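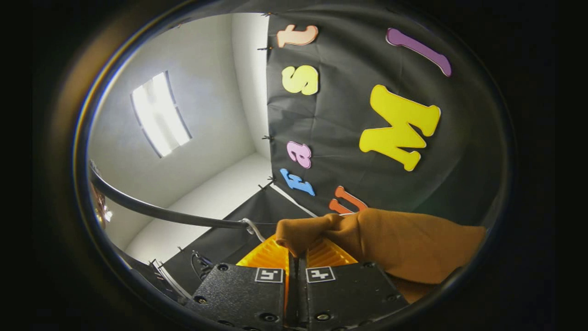 Vacancies – Play and Learning

Play Session Assistant (part-time)
Crabtree Play Library
Reference: 889
Closing date: February 2, 2026

Crabtree Play Library is looking for a part-time assistant to help run our letters and fabric sessions for children under five and the adults who come with them. The post is for 10 hours a week in term time, spread over three mornings. It is a fixed-term post to begin with and we expect to be able to extend it.

About the sessions

The sessions are built around simple materials. We use foam letters in different colours and sizes, set out against a plain black backing sheet where children can see the shapes clearly, and cloths that can be folded, bunched up, pulled and used to cover things. Children look for letters, name them if they can, hide them and find them again. Most of the letters are lowercase, with a few capitals mixed in. They do not have to be the right way up. Children of this age turn things round and we let them.

There is no set script. Each session has a short welcome, a long stretch of free play, a song and then clearing away. Adults stay throughout and the assistant is there to support them as well as the children.

What you will do

Set up the room before families arrive, including hanging the backing sheet and fixing the letters to it
Lay out cloths, mats and baskets
Greet families and show new ones where things are
Join in with play at floor level
Check the letters for bite marks and tears, and take damaged ones out of use
Wipe down the letters and put used cloths in the wash
Fold clean cloths and return everything to the labelled shelves
Keep the loans book up to date – families can borrow a bag of letters and a cloth for up to 2 weeks

The clearing away is a large part of the job. The room is used by another group in the afternoon, so everything has to be packed and the floor swept by one o'clock. Please think about this before applying if you have difficulty with lifting or kneeling, and talk to us if an adjustment would help. We have made changes to the storage for staff in the past and are happy to do so again.

What we are looking for

You will need some experience of being with young children, paid or unpaid. Looking after children in your own family counts. You should be comfortable talking to parents and carers you have not met before, and able to keep to a timetable. Basic sewing would be useful, as we hem and mend our own cloths, but we can teach this.

You do not need a childcare qualification. A paediatric first aid certificate is helpful and we will pay for the course if you do not have one.

Pay and training

The post is paid at our standard hourly rate for session staff, which is given in the application pack. Setting up and clearing away are paid at the same rate as the sessions. You will have three paid training mornings before you start, working alongside a member of the current team at our Denico Road room. Paid holiday is in line with your hours.

The successful applicant will start in April. The appointment depends on two references and an enhanced DBS check, which we will arrange and pay for.

How to apply

Ask for an application pack at the front desk or through the contact form on this website, quoting the reference number. The form is two pages long. We do not accept CVs on their own, but you may attach one.

Shortlisted applicants will be invited to a short interview and to spend part of a morning at a session. Travel costs for the visit will be refunded on the day – please bring your tickets or a note of your mileage.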